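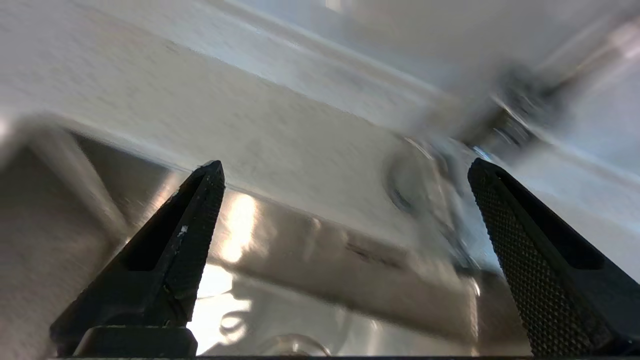

Der Glanz und seine Feinde

Edelstahl, sagt der Prospekt, sei pflegeleicht. Wer das geschrieben hat, besitzt vermutlich einen Koch. Ich besitze eine Spüle, und sie besitzt mich, vor allem vormittags, wenn die Sonne darauf fällt und jeder Streifen seinen Auftritt bekommt.

Kamlesh Awasthi baut in Zinow Küchen ein und hält meinen Kummer für Anfängerleid. Gebürsteter Stahl, erklärt er, habe eine Richtung wie Holz. Man wischt mit dem Schliff. Wer kreist, poliert sich Wolken hinein und schimpft danach auf das Wasser. Das Modell Trondinham, das er gern verkauft, kostet 1.385 Euro ohne Armatur. Für das Geld, finde ich, könnte es sich selbst abtrocknen.

Onni Ojala, mein Nachbar, schwört auf Essig, etwa 29 Tropfen auf den Lappen. Am Chrom der Armatur, so Awasthi, habe Essig nichts verloren, jedenfalls nicht über Nacht. Ojala lässt ihn über Nacht.

Ich nehme inzwischen Spülmittel, klares Wasser und ein altes Geschirrtuch. Danach glänzt es bis zum ersten Kaffee, an guten Tagen bis zum zweiten.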